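Notes for Wednesday, village hall talk: "Why I stopped buying wrapping paper (mostly)"

Say hello, thank Fouzia Talpur for the tea urn and for putting up with my emails. Check the back row can hear me. Don't start until the chairs have stopped scraping!

Right. Start with the cupboard. Everyone has one, the cupboard under the stairs where the rolls go. Mine had so many half-used rolls in it that when I opened the door in February one of them hit me on the nose. Pause here, people usually laugh and somebody always says theirs is worse. Let them.

Then the Lerby years. I grew up in Lerby, where my gran ironed her Christmas paper — on a low heat, under a tea towel — and put it back in a drawer. We thought she was mad. I have a sheet of hers with holly on it that must have gone round the family for over 70 Christmases, and it's still got a crease from a tin of Wakholm shortbread. Pass it round, ask for it BACK.

Cloth next. Hold up the blue scarf. Show the knot slowly, twice, because last time I rushed it and Dzintra Raudsepp had to come up and rescue me. Books are easy, bottles are easy, anything with legs is a nightmare. Mention old maps, sheet music, the insides of envelopes. Brown paper and string if you're sending it by post.

Awkward shapes. This bit always runs over, so keep it to 4 minutes. Ask who's ever tried to wrap a football. My advice is a bag, or give up and make the wrapping part of the fun, layers and layers of it like pass the parcel. Next slide.
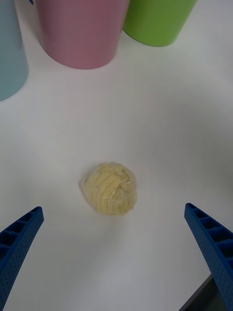 Reading time: 3 minutes

Small round things, then. You get wrinkly folds of clear plastic sticking out whatever you do, so don't fight them. If it's paper, gather it at the top and tie it. If it's a child's present, they'll be through it before you've sat down anyway.

Tape! Nearly forgot. Use less. Okay, questions, then raffle, then put the Tapia leaflets by the door — I've only printed 200 so one per household please.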